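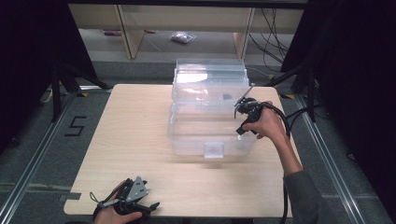
Udden clear stacking box, two tier, with front latch

Home > Storage > Small boxes > Clear > Udden

In stock. Usually goes out next working day.

Wovico own range

Clear plastic box in two levels. Wide compartment at the bottom, second compartment on top of it towards the back, so there's a step at the front. Latch on the front of the lower part, centre, near the bottom edge. Plastic is slightly frosted. You can tell there's something in it and usually what, small dark things show up best, but it won't look like glass. Shiny on top under a bright light.

For: sewing bits, plasters, batteries, fuses, hair grips, picture hooks, the odd keys that live in the kitchen drawer. Also good for craft beads if you bag them first. Small stuff in the top, bigger or less used stuff underneath.

Not for: food straight on the plastic (wrapped is fine), liquids, anything heavy.

Details

Product code: 500-76
Colour: clear, slightly frosted
Compartments: upper and lower
Latch: clear, front, lower compartment
Sides: ridged
Labels: not included
Dividers: not included, see Asto inserts further down
Dishwasher: no
Freezer: no
Sold: singly or in packs of 8

The latch

Most of the emails are about this so. It's a flap. Lift from the bottom edge with a thumb, it lets go, then open. To shut, press the middle of the flap untill it clicks. Stiff for the first week or two, eases off. Don't lever it with a screwdriver or a knife, we've had several back with the flap snapped and that isn't covered.

If it won't click there's nearly always something poking out of the lower compartment. Usually a receipt or a bit of thread.

Cleaning

Warm water, drop of washing up liquid, soft cloth. Dry it properly before you fill it, the ridges hold water. No scouring pads, they leave the plastic cloudy and it won't come back. Sticky label residue: cooking oil on kitchen paper, leave ten minutes, wipe, then wash.

Price and packs

Single box: see basket for todays price
Pack of 8: one box works out free against the single price
Orders of 20 or more: trade price, email first, please don't put it through the basket and ask for the difference after

Packs are all the same box. Can't mix with the plain Udden without the top compartment, different carton.

Goes with

Asto felt pads. Stick on underneath, stops sliding on a smooth table or shelf. Pack of 20.

Asto insert trays. Fit the lower compartment only. Do NOT fit the top one, please read this before ordering, we get a return every week.

Asto write-on labels. Pack of 76 on a sheet, small size. Peel off fairly clean if you do it within the year.

Qureshi drawer liner. Cut to size with ordinary scissors. Plain grey or oatmeal, oatmeal out of stock until May.

Changes to this product

Latch changed on the new batch, slightly wider flap, same position. Old and new boxes look nearly the same on a shelf but spare latches are NOT swappable. If you're ordering a spare tell us when you bought the box. Old style spares still here, last carton.

Page updated Nov 6, 2018

Questions we get

Does it lock? No. Latch only. Don't rely on it for medicines with small children in the house.

Can I stack one on another? Not really. The step means the next one sits on the back half only and tips. Side by side is better.

Will it go yellow? Keep it off a sunny windowsill. Any clear plastic will go eventually.

Does it smell? A bit when new. Leave it open overnight.

Can I buy just the top compartment? No, sorry. Latches are the only spare we do.

Delivery

Singles go in a padded carton, small parcel rate. Packs of 8 go by courier and need someone in, or leave a note for a safe place at checkout. Order by noon for next working day dispatch, later orders go the day after that. Collection from the Wovico counter is free, bring the order number, no need to print anything.

Returns

Unused, in the carton, within the month. You pay postage unless it's our fault. Cracked on arrival: send a photo of the box and the packaging, keep both until you hear back, we'll send another. Please dont post the broken one back, it just ends up in our bin.

Back to small boxes
Asto inserts and labels
Trade orders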